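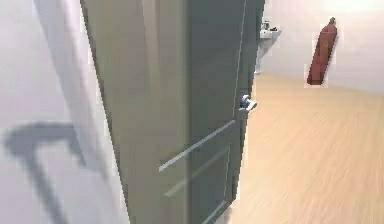 Housing and Daily Life
August 16, 2018
By Reshma Makhubela

3.2 Doors and the feeling of privacy

Tenants in the Clullport survey often spoke of privacy as a matter of degree. A door left partly open, like the gray-green one in Figure 1, was read by many of them as a sign that one may speak but should not enter. We received 1082 answers, and this reading was more common in shared homes than in family homes.

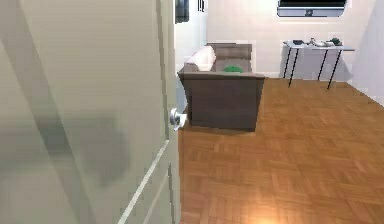 The habit seems to be learned early. In the 14 longer interviews, carried out in November, parents told us that they knocked on a child's door from the age of around eight, even when it was not closed.

Figure 1. Interior views.

Noise was the second subject. Tenants in Konport complained less about loud neighbors than about voices inside their own home, 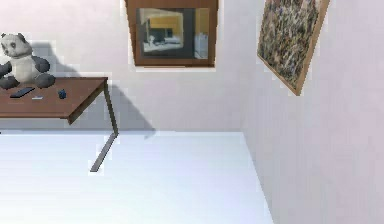
and 12 of them had changed the use of a room for this reason. We return to these cases in Section 4.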